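Teaching a two-armed robot to clear cups, and keeping your canteen team on board

When the Junby canteen decided to hand its cup clearing to a robot, Remo Lanz and I had a month to get the clearing team ready. They learned to plan and check the job themselves, and I loved watching it! Our method works for any small workplace kitchen, and most of it happens in simulation, so you can start well before August deliveries and all that fuss.

What you need

A simulator with a two-armed model (we use Trakbridge), one quiet hour, and at least two people who clear tables for a living. Please don't skip the people.

Step 1: Lay out the virtual table

Keep it sparse to begin with. Ours has a tray in the middle, a bowl, a cooking pot and two paper cups. Ask your team where things really get left at the end of lunch and move the items to match. Pichit Thongsuk put us right on this straight away, after 239 lunches on the Gasser Street counter.

Step 2: Give each arm one cup

Start with a gripper near the rim of each cup and both cups upright. Keep the arms on their own sides of the tray until everyone is happy with the speed, then pause the run and let the team turn the view and look from all sides.
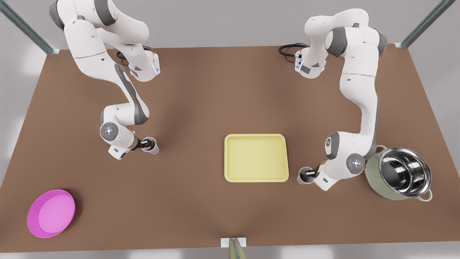
Step 3: Write down who does what

Make a plain list with two columns, robot and person. Ours gives the robot the stacking and carrying, and leaves people the hot pans, the spills and anything a customer is still using. Pichit's shift got back 70 minutes, and the team chose to spend it on the salad bar (which is so much better now).

Step 4: Practise the awkward cases

Paper cups are light and they end up on their sides, so build that into your runs from the first week. Open the gripper wide, switch to the overhead view and ask the team how they would pick the cup up by hand.

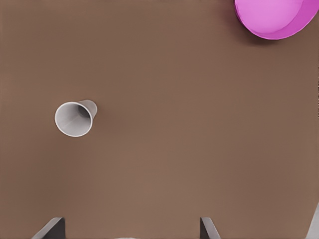 Some will go for the rim, others for the base, and both are worth trying. Save each attempt under the name of the person who suggested it. Ours got quite competitive!

Step 5: Agree the stop rule

Anyone on shift can stop the robot, at any time, without asking a manager. Put it in writing next to the rota. We also keep a Sider notebook by the till for grumbles and ideas, and Remo reads it at three o'clock when the counter goes quiet.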